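Swimming Club Attendance, Student Project Report
16/09/2022

In this project we studied how often young swimmers in Avthorpe come to morning training. The Madigan pool gave us its entry lists from April, with 842 visits by 138 swimmers.
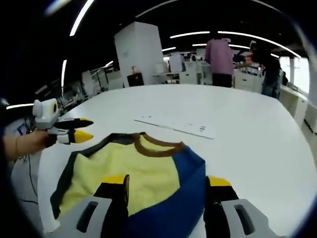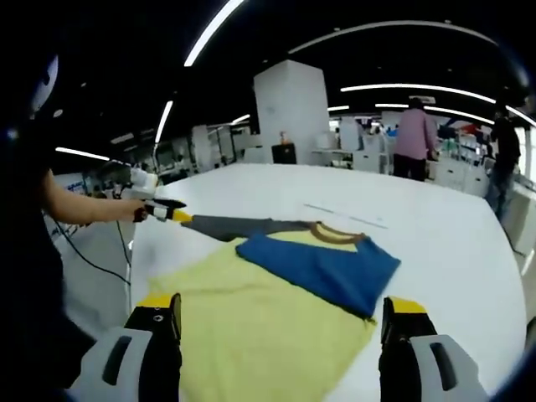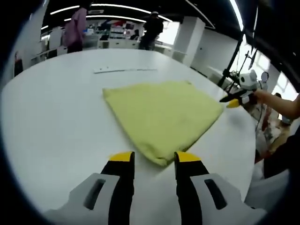 Swimmers between 11 and 14 years old missed the most mornings. We think the early bus from Wustar is one cause, but the lists do not show where a swimmer lives. For the next report we would like to ask the families directly.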